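Product Review: Drilitz Paired Hand-Held Grippers, with Marker Cubes

Reviewed for the Costholm equipment desk by Firdevs Gökçe

The Drilitz pair was evaluated as a recording tool for tabletop manipulation work, principally sorting and placing common office and workshop items. Two operators used it over 20 working sessions, producing 1,247 recordings. The review was to have appeared earlier. It was held back after a fault on a Tuesday afternoon, when the right-hand unit released a pair of scissors during a transfer. The scissors struck the edge of the table and fell beside the operator's foot. There was no injury. The session was stopped and both units were withdrawn until they had been inspected.

Inspection found that the screw retaining one finger had backed out far enough for the finger to rotate under load. With a sponge or a cardboard box the looseness could not be felt in the handle. With a narrow, hard object held at an angle, the grip failed without warning. The same looseness was then found, to a lesser degree, in the left-hand unit. The supplied manual lists the finger screws as factory set and gives no interval for checking them.

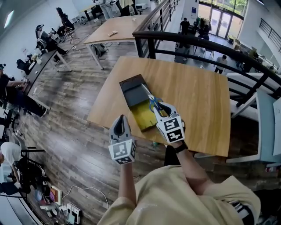 Drilitz was notified and responded in 3 days with replacement screws and a small tube of thread-locking compound. The response was courteous, but it did not include a revised manual, and other purchasers may not have received the same parts. We consider this the most serious shortcoming of the product.

A second fault affected the recordings themselves. The cube beneath the fingers carries the printed patterns used for tracking, and its mount can shift slightly if the gripper is set down hard. A shifted cube still tracks, so no error is shown, but the recorded finger position is wrong. We discarded almost a quarter of one week's output before the cause was identified. The older Prallstead pair we keep for comparison has a pinned mount and did not show this problem.

In other respects the units performed well. The weight is acceptable for a full session, and the handle suits both large and small hands. The Lemaire carrying case, sold separately, is sturdy but overpriced.

Our units have been returned to service on the following terms: finger screws are checked before each session, the cube mount is checked after any knock, and bladed items are handled only with closed shoes and a clear floor.

Rating: 3 out of 5. The score will be reconsidered when the manual is corrected.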